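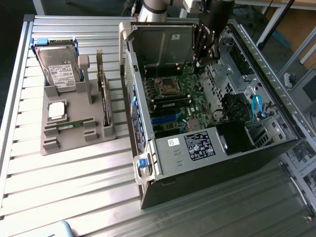
Slide 1. Teardown cell, desktop tower on its side, parts holder to the left of it.

Hi, thanks for staying. Mic check, water. Say name, say Kingate, say I do the cell software and not the mechanics, mechanics questions go to Karim Rawashdeh in the second row.

Title is "The arm thought it was holding something". Don't explain title yet.

What we do, fast. Old desktops in, parts out. Drive, expansion card, memory, processor. Each goes to its own spot in a printed holder. Motherboard stays in the case. Power supply stays too, that's a hand job, skip unless asked.

Why a holder and not a bin – next station picks from known positions. So if a part is a bit off in its slot, the trouble shows up one station later. Say this slowly, whole talk hangs on it.

Slide 2. The fault. Log date 2018-08-15. Read the three lines out loud:
grip closed
part present
place complete
All green. Drive was not in its slot. Drive was leaning on the post, half in, and the arm came back for the next pick and drove the fingers down onto the top edge of it.

Pause here. Last time I rushed it at Gredetti and lost half the room.

No one hurt. Rima Sleiman was at the bench but outside the marked line. She hit the stop. Arm had already protective-stopped on force but she didn't know that and shouldn't have to. Good reaction, say so, she may be in the room.

Damage: one finger bent, one holder cracked at the slot, one drive (scrap anyway).

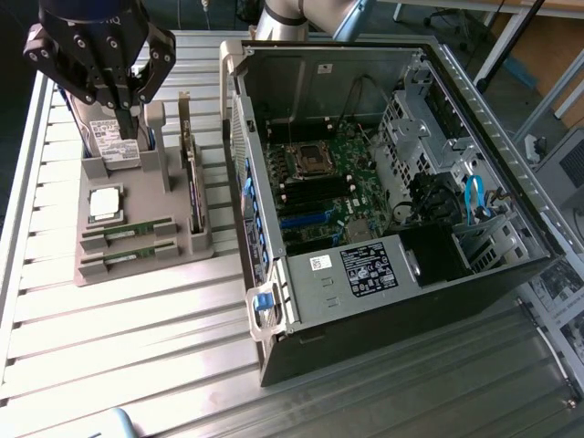 Slide 3. So why. The drive is the awkward one. Tall when it's upright, slot only grabs the bottom, and the rails on the side make it wider than the drawing says. Our place move came straight down and let go at a fixed height. Fixed! My code, own it. If the drive catches on the slot edge the height is still "right" because the drive has slid up in the fingers.

And part present comes from finger width. Width tells you something is between the fingers. Doesn't tell you where along them. So yes, it was holding a drive, just not where we beleived it was.

Second cause, less fun. Force limit on the approach had been raised. Siham Zoubi found it in the backups. Raised to 400 for a stiff memory pull, in whatever units that controller uses, don't get dragged into units, and never put back. One limit shared by every move. So the stop came late.

Ask the room: who has one global limit? Hands. Wait for hands.

Slide 4. What we changed
– limit is per move now, resets when the move ends
– place move feels for the bottom of the slot before it lets go
– after release, back off 2 mm, close lightly, check drive is standing where it should
– next approach goes in from the side of the post, never over the top of a placed drive
– changing a limit needs 2 names in the log, mine doesn't count twice (pause, small laugh maybe)

Cost: about 4 seconds per drive. Elias Hakim will say it's too much. We argued, it stayed.

Slide 5. What we did NOT fix. Be straight about it. Expansion card slot has the same problem in theory, narrow, upright, bracket on top. Haven't seen it fail. Feel-for-bottom is not on the card yet becuase the card flexes and the reading is junk. Yara Harb is trying a different slot shape, ask her after, she has a printed one in her bag.

Also the near miss report. We filed it as equipment damage first. Wrong box. A person was at the bench, so it's a safety report even if she was behind the line. Refiled it the next week. Should have been same day.

If short on time drop slide 6 (Evier comparison), go to questions.

Likely questions
Why not a camera check? We have one planned, shiny drive labels give us trouble, no date.
Why not lay the drive flat? Holder footprint, and the next station wants it upright. Ginting asked us the same thing.
Did you fence the cell? Line and stop button for now. Scanner is ordered.

Leave log slide up during questions. Give clicker back to the chair, I walked off with it last year.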